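Dekden Repair
28 July 2026

Spent the afternoon on old office desktops. We have 23 of them to strip before the end of the month, all the same model, all bought in the same batch from Halavari.

I work with the tower on its side and the panel off. Everything you want is facing up and the screws don't roll away into the case.

Memory and processor come out early. Both go in labeled bags — I lost a good stick of RAM in June by leaving it on the bench.

Drives are the part people ask about. On this model they sit in blue plastic carriers, so you don't need a screwdriver for them.

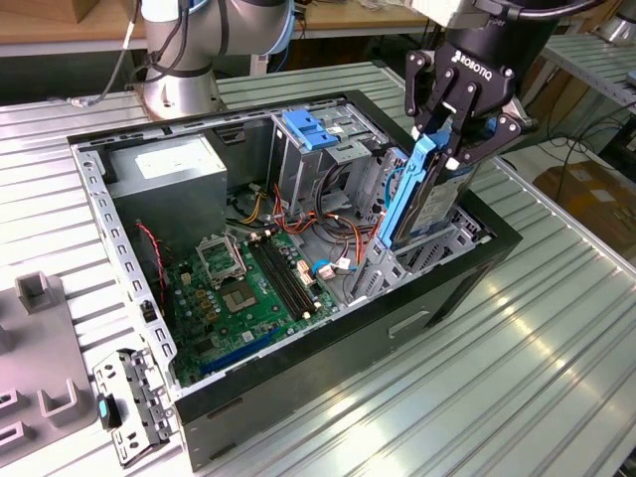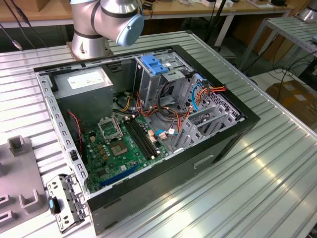
Green board, open socket, two black memory slots.

Leave the power supply for last. The red, yellow, orange and black wires all run through the middle and it's easier to pull them once the bays are clear.

Every drive gets wiped or drilled. We don't resell any that came out of an office, even the ones that test fine.

Boards go to Urcombe for recycling, steel goes in the scrap bin. Cables I keep if the plugs are good.

22 to go after this one. If anyone local wants spare SATA cables, I have a box of 100 and no use for most of them.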